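How to find out why the gripper stops short of the object

Lorkden support notes, small arm cells with wrist camera

The fault I want to treat in this tutorial is one of the most annoying I had in my work. The arm goes down to the object, the fingers close, the controller reports a finished grasp, and the object still stands on the table. There is no alarm. The arm then carries nothing to the drop place and opens there very politely. If your cell runs without a person next to it, it can do this for hours.

We had it in January on the second cell, which places small plastic containers with lids. Viktória Szalai saw it first on a Tuesday, when she came back from lunch and found the output tray without a single piece in it. The log said 31 grasps, all of them marked as good. It took us three days to find the reason, mostly because we looked in the wrong order. I write down the order which I would use now.

Before you begin

You need the teach pendant, the log from the last run, a steel ruler, the hex key for the finger screws, and a clean cloth. You need also the right to change parameters on the controller. If you only have the operator login, please ask for the other one first, so you do not have to stop in the middle.

Read the whole page once before you touch anything. Step 4 asks you to jog the arm close to the surface, and you should know what comes after it.

Safety

When the gripper closes on nothing, people want to put their hand in and push the object a little closer. Please do not do this. The controller believes that it is in the middle of a good cycle, and the next movement can start at any moment. With us, Yurii Bondarchuk got his sleeve between the fingers in this way. He was not hurt, but the grip force was set to 27 newtons and the sleeve did not come out until we released the brake by hand.

So: press stop, wait until the status lamp is steady, switch to manual mode, and take the pendant with you. The pendant must be in the hand of the person who stands nearest to the arm. If two persons work, agree aloud who moves the robot.

Step 1. Stop the cycle and save the log

Save the log before you restart anything. On our controller a restart writes over the last run, and I lost the best evidence we had like this. Give the file a name you will understand next week.

In the log, look for three values for each grasp: the target position, the reached position, and the finger width when the grasp was reported as closed. If your log does not show the finger width, turn this on now under the gripper settings and let the cell do a few cycles in slow mode, with the gate closed.

Step 2. Look at the finger width

A gripper which holds a container must stop at the width of the container. A gripper which holds nothing goes to its closed limit, or to some width where the program tells it to stop. Compare the two.

In our log the finger width was the same in every line, to the last digit. This alone was enough to know that no container was ever between the pads. A real object gives small differences each time. If your numbers differ a little, you probably have a slipping problem and not a reaching problem, and you should go to the section "If the object slips" at the end.

Step 3. Check what the wrist camera sees before the fingers close

Put a breakpoint after the approach movement and before the close command. Run one cycle in slow mode and let it stop there. Open the camera view on the screen and leave it open.

Look first at the place of the object in relation to the tips of the fingers. On our camera a correct approach shows the object between the two pads, low in the view, so near that it is partly hidden by them. If the object is whole, sits higher in the view and lies past the tips, the arm has stopped too early. Check also that the opening is wider than the object and that the object is in line with the gap. When both are fine, you do not have to search in the finger settings or in the sideways calibration, only in the distance.
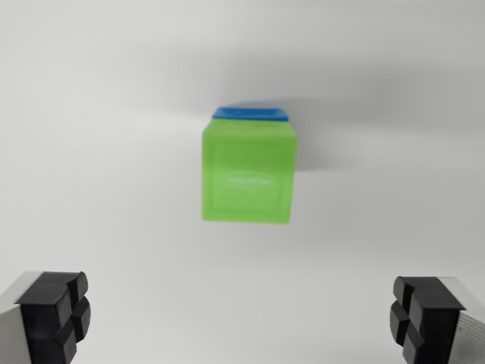
Do not trust your eye for the size of the missing distance. The camera looks from a low angle and a small object can appear closer or farther than it is. Use the ruler in the next step.

One more remark on sharpness. The lens has a fixed focus, and on our cell it is set for the pads. If the pads are sharp and the object is a little soft, this fits with an object which is still away from the grasp point. It is only a hint — a dirty lens can make things soft too. Wipe it with the cloth before you decide.

Step 4. Measure the missing distance

Stay in manual mode. Keep the breakpoint. Note the present position from the pendant.

Choose the tool frame, not the base frame. Jog forward along the tool axis at the slowest speed until the pads stand on both sides of the object. Go in small steps and look from the side, with your head outside the fence. Watch the distance from the lower edge of the fingers to the table. If it becomes less than the thickness of the ruler, stop and lift a little.

Note the new position. The difference between the two is your missing distance. Repeat this with the object on three different places of the table: near the robot, in the middle, and far.

Now compare the three results.

If the distance is the same everywhere, the offset of the tool is wrong. Continue with step 5.

If it grows with the distance from the robot, the hand-eye calibration is wrong. Continue with step 6.

If it is different every time without any order, the depth estimate is not stable. Continue with step 7.

Step 5. Correct the tool offset

The tool offset tells the controller how long the gripper is, from the flange to the tips. If somebody changes the fingers to another type and does not change this number, the arm still moves as with the old ones. When the new fingers are shorter, it stops short. When they are longer, it presses into the table, which is a more expensive version of the same mistake.

This was our case. Majdi Atallah had mounted the fingers from the Qaisi set the week before, and the parameter file still had the values for the long Clakham fingers. He had written the change in the paper book, but the file is on the controller and the paper book is in the drawer.

To correct it, measure from the flange to the middle of the pads with the ruler. Measure both fingers. Enter the value under Tool, Length, and save it under a new tool number. Do not write over the old tool number, some other program may use it.

After this, run parameter check 2734 on the pendant. It compares the active tool with the tool called in the program. If it shows a mismatch, the program still calls the old one and you must change it there too. I forgot this and spent one more evening with it.

Step 6. Repeat the hand-eye calibration

Use the calibration board, flat on the table and well lit, and take the full set of poses. Do not skip the poses where the wrist is tilted much, the result depends on them more than on the others. Tighten the camera bracket before you begin. A bracket which moves under your finger will make every calibration wrong again by tomorrow.

When it is finished, go back to step 4 and measure again on the three places.

Step 7. Look at the light and the surface

A plain white table is nice for the eyes but difficult for the depth estimate, which needs some texture to hold on to. Soft shadows can be taken for a part of the object. Plastic which lets the light through and glossy lids are also difficult, and the estimate can jump between the front side of the object and something behind it.

Try these changes one at a time, and run ten grasps after each. Turn off the lamp which makes the strongest shadow. Lower the exposure one level. Put a matte printed sheet under the work area. With us the sheet did more than the two others, but your room is different.

Step 8. Make the fault visible

Even when the reason is repaired, the program should not be able to say "good grasp" with nothing between the pads. Our program only asked if the close command was finished. This is a weak question.

Add a check after closing. If the finger width is smaller than the smallest object minus a small tolerance, open the fingers, go back to the safe position and raise an alarm. Wait 800 milliseconds before you read the width, or you will read it while the fingers still move. Allow one new attempt and no more. Maysoun Karaki wanted three attempts, and we tried it, but the cell then knocked over a container at the second attempt and went on working against it.

Test the check with the table cleared. The alarm must come. If it does not come, the check is in the wrong place in the program or the tolerance is too big.

If the object slips

When the finger width shows that the object was held and it is lost later, look at the pads. Dust in the grooves of the rubber takes away a lot of grip. Clean them with a cloth and a little water, let them dry, and do not use oil-based cleaner. Look also if both pads stand at the same height. A finger screw which is not tight lets one pad sit lower and the object turns during lifting.

Going back to automatic

Remove the breakpoint. Set the speed to slow, close the gate, and stay for ten full cycles. After this, normal speed, and look at the log again after one hour.

Please write the tool number and the finger type on the label at the gripper — Qusai Chidiac has made labels for all cells, they are in the blue box in the Sorkorari cabinet, second shelf.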